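How to Ring Out a PA Before the Doors Open

If you run sound in halls, churches, school gyms or the back rooms of restaurants, you already know the noise. Somebody steps up to say welcome, the mic catches the speaker, and the whole room winces. Ringing out the system beforehand is my favorite part of any setup day, partly for the quiet it buys you later and partly (I admit it) for the detective work. Give yourself half an hour for your first try. You'll get quick!

What you need

A mixer with a graphic EQ on the main outputs, or a parametric EQ with at least four bands. The vocal mic you'll really be using, on its real stand. A phone or tablet with a spectrum app. Earplugs. Please bring the earplugs.

Set the speakers first

EQ can't rescue a speaker that's pointed at the mic, so walk the room before you touch a knob. Put the mains in front of the line where people will stand and talk. Raise them so the horns sit above head height for a seated audience, then tilt them down a touch if your stands allow it. If you're using a floor wedge with a cardioid mic, put it straight behind the mic, where that pattern hears the least. With a supercardioid the dead spots are off to each side of the rear, so slide the wedge over a bit.

I did a banquet at the Arnatthorpe hall last December where one speaker had been parked behind the lectern to keep the aisle clear. I moved it forward by 2 meters and got more usable volume from that than from anything I did on the desk afterward.

Start flat

Set every EQ slider to zero. Turn off compression and reverb on the vocal channel, and switch the low cut on. Set the channel gain with someone speaking at a normal level, close to the mic, until your meter sits comfortably below the warning lights. Then leave the gain alone. If you change it halfway through, everything you've learned about the room shifts and you get to start over.

Find the first ring

Put the mic where it will live. Step away from it, leave the room as quiet as you can, and bring the main fader up very slowly. I mean slowly! A little at a time, with a pause after each move. Sooner or later you'll hear a note start to hang in the air, like someone humming along behind you. Stop there and back off a hair, so it hovers without taking off.

Look at the spectrum app and find the peak. In a small room with a low ceiling my first ring is often down in the mud. In the Jirnmont function room it was 243 Hz, and on the graphic the nearest slider is 250, so down that went by 3 dB. The hum vanished and the room seemed to open up. I love that moment every single time.
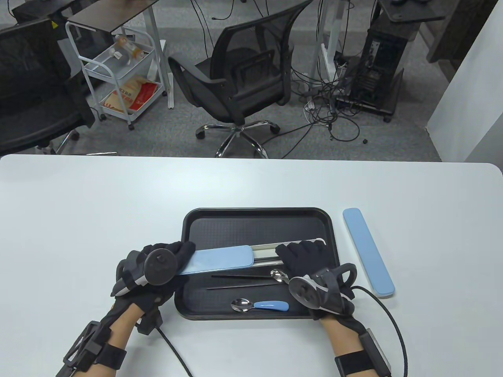
Dénes Gál wrote in after trying the steps up to this point, and he says he got stuck on the hovering part: by the time he'd looked down at his tablet, the ring had already run away from him. What fixed it was keeping one hand on the fader the whole time and having a second person read the numbers out loud. He also suggests starting with 2 dB cuts on a system you don't know, and going deeper only if the same note comes back.

I've taken to doing it that way myself when there's a helper handy, and it's a great way to teach someone what different frequencies sound like. After an evening of calling out numbers, people start guessing them by ear.

Keep going, but not too far

Bring the fader up again until the next ring shows itself. It'll usually be a different note, often higher. At Jirnmont my second was 814 Hz, so I pulled the 800 slider down by 3 dB, and the third sat up around the edge of the vocal where things get harsh.

Stop after three or four cuts, or as soon as two notes start ringing together. Two at once tells you that you've reached the useful limit of the room, and more cutting will only thin out the voice. If you find yourself with half the sliders pulled down, reset the EQ and go back to your speaker positions.

Check it with a real voice

Now turn the fader down to your show level, comfortably under the point where it last rang. Talk into the mic. Read something long and boring (I use the fire notice on the wall). Cup your hand loosely near the grille, because a nervous speaker will do precisely that, and listen for any squeal. Walk the mic to the edges of the stage area and take note of the spots where it complains.

If the voice sounds hollow, look at whichever cut you made between 500 Hz and 1 kHz and give a bit of it back. A slightly less stable system with a warm, clear voice beats a bulletproof one that sounds like a telephone.

Monitors get their own turn

Do the wedges separately, with the mains muted, using the EQ on the monitor send. Follow the same steps. Then unmute the mains and run both together, since the two can gang up on a note that neither one caused alone. If that happens, lower the wedge a little before you reach for another slider.

Save it

Save the scene if your desk can do that, named for the room. If it's an analog rack, take a photo of the sliders. Then mark the fader position of your last ring with a strip of tape, so you know where the cliff is when the room fills up and the talking gets loud.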